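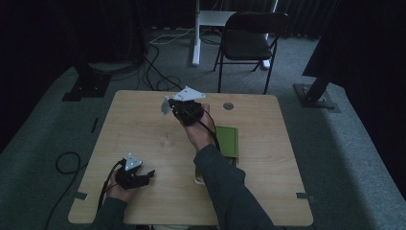 At the table in the back room, Kunbridge

Hi, I'm Hae-won, and Girnetti is my phone repair shop. Well, mine and Bilal's, but he hates writing so you've got me.

We fix phones and tablets, plus the odd laptop if it's having battery or charging trouble. I started out doing screens at my kitchen bench in Kunbridge for people from my netball club, and then for their kids, and then for their kids' mates, who are honestly the hardest on phones of anyone I've ever met. By March of that first year I had phones in the fruit bowl and my husband wanted his kitchen back. Fair enough!

Bilal Yammine was running a market stall at the time, selling cases and chargers and telling people off for buying the cheap cables two stalls down. He sent me a customer, I sent him one back, and after a few months of this we worked out we could split the rent on a proper shop. We took over the old dry cleaner's on the corner (the sign out the front still has a bit of the coat hanger showing if you look up).

So what do we do all day? Charging faults, mostly. People come in convinced the battery is cooked, and sometimes it is, but a good half of the time the port is packed with pocket fluff and sand. If that's all it is we clean it out while you wait and we don't charge you. Please don't go at it with a safety pin. If a phone charges on one cable and won't on another, bring both cables with you, and the wall plug too, it saves a lot of guessing. And if it started playing up straight after a software update, tell us that first! Quite often I'd sooner you waited for the next update than paid me to open a phone that has nothing wrong with it.

After charging it's screens, then batteries, then water. Water is a coin toss and I'll tell you so at the counter. Turn it off, leave it off, skip the rice, and get it to us the same day if you can.

There are five of us now. Bilal looks after the counter and the ordering. Elikem Dramani does our board work, the really tiny soldering under the microscope, and he's the reason we can take on jobs that other shops post away. Iddrisu Zakaria does screens and batteries and is much faster than me, which I've made my peace with. Rónán Hennessy came to us as a school leaver and has just finished his first year. He set up our booking page, so if it works well tell him, and if it breaks, tell him that as well.

We did some 300 repairs in our first year in the shop and I remember thinking we'd never manage more than that. These days 308 is the number on our street door and also, by pure fluke, how many jobs we got through in our busiest month so far. Bilal wrote it on the wall in the back.

A few practical things, because people always ask. Quotes are free. Screens and batteries come with 60 days' cover on our work, and if something isn't right in that time just bring it back, you don't need the receipt, we've got you in the book. We use the Radonjić booking system, so you'll get a text when your phone's ready (to someone else's number, obviously, so give us your partner's or your mum's). We don't keep your passcode once the job's done. If you'd like to back up before you hand it over, there's a computer by the window you can use, and Rónán will show you how.

We also take dead phones for recycling. There's a tub beside the door, and when it's full it goes to Trisex, who strip them down for parts and metal. Silly name, lovely people. Wipe the phone first if it still turns on, or ask us and we'll do it in front of you.

Parking's in the lane behind the bakery. The front step is a bit high, so if you've got a pram or a wheelchair, give us a ring from outside and one of us will open the side door. Come in and say hi, even if it's only fluff.

Hae-won Gil
Page last updated Sep 26, 2018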